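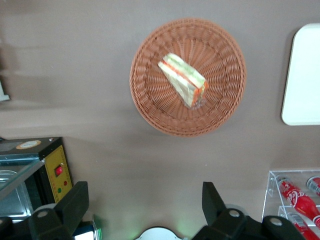

Figure 3. A wrapped triangular sandwich in a round woven basket, with part of a white tray to the right.

3.2 Serving containers and placement

The second part of the study looked at how packed sandwiches are set out for self-service in small staff kitchens. Two kinds of container were compared: shallow woven baskets and flat white trays. Both are common in the canteens run by Golob, where the first round of visits was made, and both were in use at the Cotar site before our work began. Figure 3 shows the two types on the same tabletop.

The baskets have a wide, sloping rim and a flat base. A triangular pack laid on the base can come to rest at any angle, and in the figure it lies diagonally, a little off center. The trays have only a slightly raised rim. We did not ask kitchen staff to line up the packs in either container, as this is not done in normal service.

Sandwiches were sold in clear film so that the filling could be judged from the cut side. In the pack shown, a light green layer and a thin orange-red stripe can be seen between the pale bread edges. Visitors at Skorklow told us that they looked at this side first – often before they read the label – and we therefore noted for each pack whether the cut side was in view when it was put down.

Over the whole period 3285 packs were recorded. Of these, 2000 were placed in baskets and the rest on trays. A pack was counted as moved if a visitor picked it up and put it back, whether or not it went back to the same container. Packs left out for more than 60 minutes were taken away and not counted again. The time limit was the one already used by the Nurnex kitchens and was kept the same at all sites.

The distance between containers was left to each kitchen. Most left a strip of bare table between the basket and the tray, as in Figure 3, but at two sites the containers touched, and there some 100 packs could not be assigned to one or the other with certainty. These are included in the total for trays and are treated separately in Section 4.1.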